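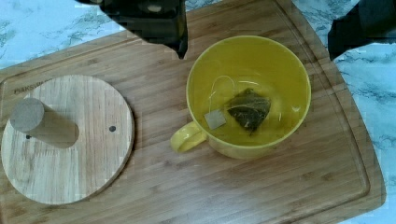

Kitchen robots still slow with the tea, says Akeck

Aug 30, 2019 – A robot arm that can prepare a cup of tea is not ready for the home, the research firm Akeck said in a short report on Friday. The firm has tested household chores in its trial kitchen in Kumano from January.

The arm was given 400 attempts at small jobs, such as moving a mug or putting toy fruit on a plate. Project leader Lina Matar said that the mug is harder than many people think.

“The handle is never in the same place,” she said. “A person turns the hand without thinking. Our arm must look again, and this takes time.”

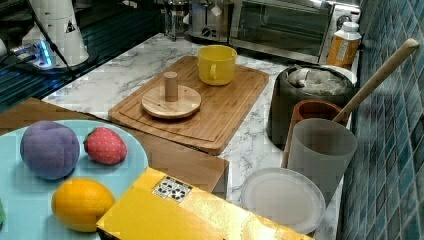
Matar wants to make 100 more attempts before the team tries wiping and washing. These chores are more difficult, she said, and a cloth is worst of all – it changes its shape each time.

Zaid Qudah, who sells kitchen equipment at Destar, has read the report and does not expect to have such a machine in his shop soon. The next report will come in January.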